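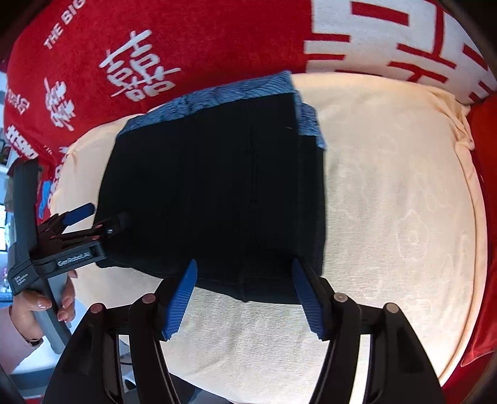

**Nusrat Abbasi** wrote:
Cold wash, inside out, and stop using so much powder. I'd bet on the powder before anything else. If your blacks are going a sort of sad charcoal after a few months it's often residue sitting on top, and the dye underneath is fine. Try a rinse with nothing in the drawer and see if they perk up before you spend money on special liquids.

**Thiện Châu** wrote:
Thanks Nusrat, I did wonder about that! I do tend to pour with a heavy hand. For anyone coming in without reading my first ramble (sorry, it was long), I wear black nearly every day for work, we moved to Dundley in July, and since then everything I own has gone dull. Same machine, same powder, same me. The only thing that's changed is the water and the fact that I now have a washing line, which I love and don't want to give up.

Tops are the worst. The trousers seem to be hanging on. The trims and coloured bits on things have stayed bright, which makes the black look even worse next to them.

**Waqas Zaidi** wrote:
Dundley is properly hard water. My sister lived up by the station and her kettle looked like a cave. Hard water plus powder is exactly how you get that chalky look, so Nusrat is half right, but using LESS powder in hard water is the wrong way to go. You need more, or you need a softener in with it. Otherwise the dirt doesn't shift and goes back on the clothes.

**Nusrat Abbasi** wrote:
I've lived with hard water my whole life and I use half what the box says. My blacks are fine.

**Waqas Zaidi** wrote:
Then you're not getting them very dirty.

**Nusrat Abbasi** wrote:
I have three children and an allotment, Waqas.

**Mudassar Bangash** wrote:
Can I throw in the washing line? Sun fades black, simple as that. I had a lovely jacket from Jadoon (the one on the high street, before they went all scented candles) and I left it out over a long weekend away. One shoulder came back brown. Brown! I still wear it for the bins. Peg them inside out in the shade or bring them in the minute they're dry.

**Thiện Châu** wrote:
Oh no, I think I'm guilty of this. I peg out at seven in the morning before work and they stay there till I get home – so that's the whole of the afternoon sun on them. The line faces south as well. I was so proud of that line.

Would an airer in the back bedroom be any better? It gets no sun at all but it does take ages to dry anything in there.

**Mudassar Bangash** wrote:
Airer every time for blacks. Window open a crack. Whites on the line, they like it.

**Noreen Gilani** wrote:
I'm going to disagree with nearly everybody, sorry. I used to do alterations and I've handled a lot of faded black over the years, and most of what people call fading is rubbing. The surface gets roughed up in the drum and then it doesn't look as dark. Have a look along the seams and hems. If the edges are paler than the flat parts, that's wear, and no liquid or airer is going to bring it back. If it's even all over, then yes, I'd listen to Waqas and look at the water.

Do up your zips, don't stuff the machine, and keep the jeans out of that load.

**Thiện Châu** wrote:
Right, I've just been through the drawer with a lamp. The tops are even all over, no paler at the hems. One pair of trousers is definitely lighter on the seams, so Noreen, I think you've got me there. And yes, the jeans have been going in with everything because I can't be bothered to do another load. I'll stop.

My machine is an old Flikunden and has 4 programmes that all seem to be the same one, so if anybody knows what the little leaf means I'm all ears.

**Waqas Zaidi** wrote:
Leaf is usually the eco one. Longer and cooler. Less water too on a lot of machines, so maybe not the one for getting powder out. Even all over says residue to me. Get a liquid for darks, I use the Trernedus one, 300 ml bottle and it lasts me a good while. Not cheap, mind.

**Nusrat Abbasi** wrote:
Or spend nothing and do the empty rinse I suggested at the top!

**Mudassar Bangash** wrote:
Has anybody tried re-dyeing? There's a monster of a thread on it in the crafts section, 806 replies when I last looked, and I gave up after the bit where people start arguing about salt.

**Noreen Gilani** wrote:
I have, plenty of times. Cotton takes it well. Polyester won't with the ordinary machine dyes, and the stitching is very often polyester, so you can end up with a nice deep black top and grey stitching all round it. Anything with a coloured trim I'd leave alone altogether, you'll lose the colour or muddy it. Check the label first.

**Thiện Châu** wrote:
Leaving the dye then, most of mine have something on them I'd want to keep.

So tonight I've put 4 tops through with no powder at all, on the longest programme, inside out. The water in the door looked cloudy to me, and there was a bit of foam, with nothing in the drawer! They're on the airer now. I'll have a proper look in daylight before I decide about the liquid.

**Nusrat Abbasi** wrote:
Foam with no powder. Waqas?

**Waqas Zaidi** wrote:
Fine, fine. Still get a softener for the kettle's sake.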